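Search notebook entries Search Clear

Home | Notebook | Stock | Bookings | Sign in

October, shared bench log
Posted by Rochelle Strickland, 4:40 pm

Cubes, rings and the printed board

Carrying on from Severin's page about the play set for Flindumard. He left off at the second batch of cubes, and I have the bench until the end of the month, so everything below is mine unless it says otherwise.

Printed the rest of the red and the first of the blue overnight. Same file for both, same settings, only the spool changed. The blue came off with its layer lines a bit easier to see than I would like. They run around the sides and you find them with a fingernail before you find them with your eye. I don't mind them. Mei does, and would like the sides sanded. I sanded one with 260 paper and it went chalky and pale, so I stopped there. If we sand, we need to go finer and wet, and somebody has to do all of them so that they match.

Green rings: these are from the translucent spool Covadonga ordered. Thin, flat, quick to print. The first one lifted at the edge and rocked on the table. Cleaned the bed with alcohol, printed again with a brim, trimmed the brim off with the small knife. Lies flat now. The knife is getting dull and I put new blades on the order list.

Sizes

Cube edge is 40 mm in the drawing. Measured across the blue with the calipers I get a touch over on the bottom face, where the first layer squashes out. Two cubes stacked with both squashed faces down sit fine. Turn the upper one over and there is a little wobble if you tap the table. I've put a pencil tick on the bottom face of each one for now. Severin wants a small chamfer on that edge in the drawing, and I agree, but I'm not reprinting what we have.

The ring needs to go around a cube even when the cube has been set down crooked, so what counts is the diagonal and not the side. Side 40 gives just under 57 corner to corner. Yan's first drawing had the inside of the ring at 50, and that would only have worked as a picture frame. The current one is 100 inside, with plenty of room for small hands and for me.

Board

Using the black-and-white checkerboard mat with the printed markers as the ground for all of this. Good contrast with every color we have, including the green, which disappears on the beige tabletop. It also stays put. The paper version we had in the summer curled at the corners and Esperanza ended up taping it down, and the tape took the varnish off when it came up. No tape on the tables, please.

One thing against it: the pattern is busy, and Alex lost track of which square was meant when we were calling out positions. For the card drawings I would put the pieces on plain white and leave the mat out.

Arrangement for card 11

The card reads "red at the bottom, blue on top, both inside the green ring." I tried it in two orders.

Ring first, then red, then blue. Easy. The ring marks the place and you build inside it.

Stack first, then ring over the top. Harder, as you have to lift the ring clear of the blue and bring it down level. I clipped the upper cube twice and knocked it off once. Good as the harder version for older kids, so I'd like both on the card, front and back.

Red is turned slightly on the board in the arrangement below and I left it that way, with blue lined up to it. It makes no difference to the card as long as the two agree with each other.
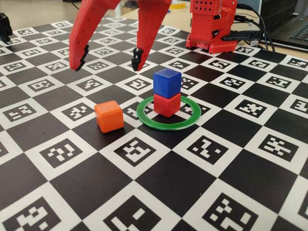

To do

Chamfer on the bottom edge of the cube file (Severin).

Decide about sanding. Mei to bring finer paper, and we try it on the chalky one first.

Ask Ditik whether they will take the translucent green or want a solid color. If solid, the rings get reprinted and the translucent ones go in the spares box.

Redraw card 11 with a front and a back. Yan has the template, I have the wording.

Pencil ticks come off with a plain eraser. Checked on red and on blue. Haven't tried it on the green.

Knife blades, isopropyl, one more small lidded box for the cubes. The one we use now won't close with the rings in it.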